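Battery box, round two

OK so quick one because I have to be up at five. The power setup in the van is finally back in and I promised a couple of people I'd write down what I did before I forgot it. Already forgot some of it.

Short version for anyone who just wants the short version: new battery, new DC-DC charger, same solar panel, same old wiring for the lights. Fridge runs overnight. Phone charges. Coffee grinder works if nothing else is on.

Longer version.

The old lead acid battery was done by October. It would show a decent voltage at bedtime and then the fridge would click off at three in the morning with that awful beep. I put up with it all winter, mostly by not camping. Colin Horrocks lent me his battery tester and the number it gave was so bad I ran it again. Same number. Fine.

So I bought a Flekia lithium one, 12 volt, and it was $342 with shipping. There was a bigger one in the same line for $411 and yes I should have got the bigger one, Duygu already told me, thanks Duygu. It wouldn't fit under the bench seat without moving the water tank and I am not moving the water tank again.

What went in

Battery under the bench, strapped down both ways. Main fuse right next to the positive post, as close as I could get it. Then the shutoff switch, then the bus bar. Charger on the plywood behind the driver's seat where it gets some air. It does get warm. I had it inside the cupboard for one afternoon and did not like how warm.

The charger is a Gevdale, bought used from Tarık Gündoğdu, who swapped his out for something with an app. Mine has no app. It has a green light. Green light means charging, blinking green means I have to find the manual.

Bigger cable from the starter battery this time. The old run was way too thin for the length and I was losing a lot of voltage by the time it got to the back. Serpil Taşdemir did the crimps with her hydraulic crimper and they look a hundred times better than mine did. I had been using the kind you hit with a hammer. Don't.

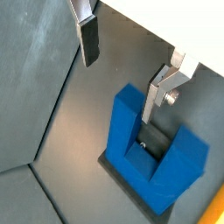
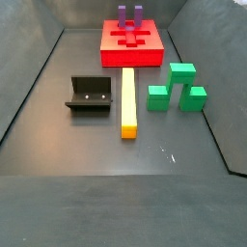 Grounding, the boring part

This ate a whole Saturday. Everything tested fine on the bench and then in the van the lights flickered every time the fridge compressor kicked in. I checked the fuse. Checked the bus bar. Took the charger off and put it back. Swore a bit.

It was the ground. I had bolted the negative to a seat bracket that looked like bare metal and had a nice clear coat on it. Sanded it down to shiny, new star washer, bolt back in, flicker gone. Put some grease on it after so it doesn't rust. If your lights flicker, go look at your ground before you take anything else apart. I've read that advice probably fifty times and did it last anyway.

While I was down there I ran a proper negative cable back to the starter battery too. Chassis would probably be OK. I just sleep better.

The solar bit

Panel is the same one that was up there before. I only changed the settings on the controller, becuase lithium wants a different charge profile from lead acid and mine was still on the old one. Took two minutes, once I found the right button combo. You hold the left one until the screen flashes, then click right until you see the battery type. Turn off equalize if yours has it.

Still don't have a great feel for how much I get off the roof. Cloudy week here. Will write down some readings when it clears up.

Cost so far

Battery, charger, cable, fuses, lugs, two straps, and a switch I bought twice because the first one was rated too low. $1,044 all in. More than I said I'd spend. Could be a lot less if you already own a good crimper and don't buy the wrong switch.

Still to do

Label the fuses. Right now it's masking tape and it's peeling.

A low voltage cutoff for the inverter. It's got its own alarm but the alarm goes off pretty late for my taste, and I'd like it to just shut down.

Rear vent fan. Cengiz Erdem has one he's not using and says I can have it if I come get it, so thats a weekend gone.

Insulate behind the charger maybe? Or leave the gap? If you've mounted one on a wall panel like this let me know what you did. I keep going back and forth — more air seems better, but there's a draft coming through there that I can feel on my ankles when I'm driving.

Comments are open again, I think I fixed the spam thing. If yours doesn't show up give it a day.

Going to bed. Next post is the fridge numbers, once I have a few nights in a row that were warm enough to count.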